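Valtby low-pile rug, greige

Farina Floors > Rugs > Living room > Valtby

Item no. 363
In stock at Plallgate, other colours to order

Plain, flat, quiet sort of rug. Beige going on grey, a bit of darker mottling so it doesn't show every crumb. Goes with oak, goes with most things really. Been our steady seller since March and we've just had more in.

Details
Colour: greige (also Moss and Slate, to order)
Pile: low, slightly fuzzy to the touch
Edge: straight cut, no fringe, no tassels
Thickness: 6 mm
Sizes: small, medium, large, runner. Cut to length on request, allow 2 weeks
Backing: woven, no rubber. Use an underlay on wood or laminate, see below

Will it slip?
On bare boards yes, a bit. Get the Mundlow underlay, cut it slightly smaller all round so it stays hidden. £26 for the medium. Don't use double-sided tape on oiled or waxed floors, it lifts the finish and we can't help you after that.

Doors
Low enough for most doors to clear but do measure first. Gap under the door, then add the underlay. Radymyr on the Plallgate counter can tell you if it's going to be tight, bring the measurment with you.

Looking after it
Hoover on low, brush off or on gentle.
Spills, blot. Cold water, soft cloth, work from the outside in. No rubbing.
Turn it round every few months or the walked-on end goes flat and paler. It will wear where people walk, all low piles do. Faint patches are normal and not a fault.
Not machine washable. Not for bathrooms.
New ones shed a little for the first few weeks.

And the floor round it
Grit gets caught along the rug edge and scratches the boards. Dry microfibre cloth along that line once a week, thats usually enough. Lift the rug now and then as well, wood changes colour in the light and you'll get a lighter or darker rectangle if it never moves.

Delivery
Rolled, not folded. Lay it face up somewhere warm overnight and the ends will drop. Morning or afternoon slots, put any stairs or awkward access in the notes box please.

Returns
Uncut sizes only, unused, in the wrapper. Cut lengths can't come back, sorry. Ask for a sample first, they're free.

Questions to Lino Testa, rugs and runners, Plallgate shop. Phone is quicker than email at the moment.

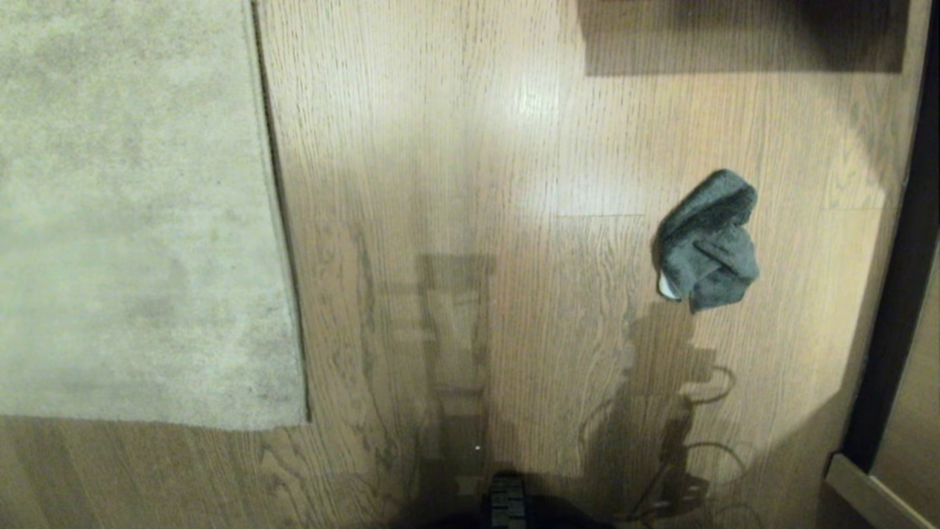

Low-pile rug in greige on light brown wood floor, dark grey cloth alongside.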